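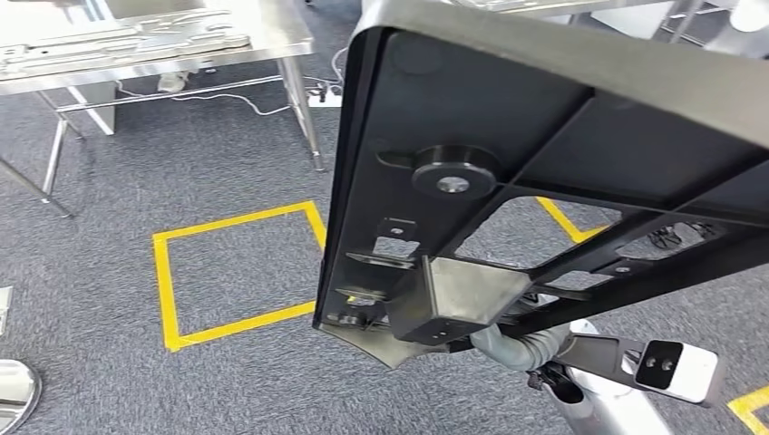
Ribs on the underside, black plastic mostly.

The Rurkley folding footstool costs 15 dollars more than the Zukiven and comes with 2 spare feet, which tells you something about the first set. Mine held out until January. It's rated for 200 pounds, a figure I respect more after Thanksgiving. Folds flat, wipes clean, squeaks like a guilty conscience. I'd buy it again, on sale, with the door closed. Three stars.

Jadwiga Szulc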